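Tranley Lab, bin picking cell, maintenance meeting
Minutes, June

Chair: Tyyne Niskanen
Also present: Vandenberghe (cell operations), Mandico (parts supply), one from the Jondalmont site by phone
Start 2:30 p.m.

1. Last minutes
Accepted. The spare flange screws are still on order, carried over.

2. Cable routing at the wrist
The yellow cable rubbed through its sleeve at cycle 736 of the long run. Sleeve replaced. Loop at the last joint to be kept tight and tied to the black cables. Tyyne wants the ties checked every 80 cycles until we know how they hold. Jondalmont asked for the tie positions in writing.
Action: Vandenberghe.

3. Air lines
Slow leak found at one fitting, tube end trimmed and pushed back in. Mandico can supply longer tubing, but the group prefers the present length. Longer tubes caught on objects during the May trials.

4. Bin and clamps
The bin moved 2 mm during the last run. Clamps retightened, bin position taught again. Clamps go on the start-of-shift checklist. Chipped finish on the inner wall noted, no repair for now. Worn patch on the floor to be looked at again if the depth readings get worse.

5. Test objects
Mixed household set stays as is until the finger pads have been changed. Log sheet 618 has the wrong object list and will be redone.

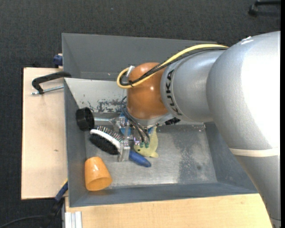

Gripper down in the bin with the brush, a cup, a cup-shaped object and toy animal, cable loop at the orange joint.

6. Any other business
Jondalmont would like a copy of the checklist. Tyyne will send it.

Closed 3:15 p.m. Next meeting after the finger pad change.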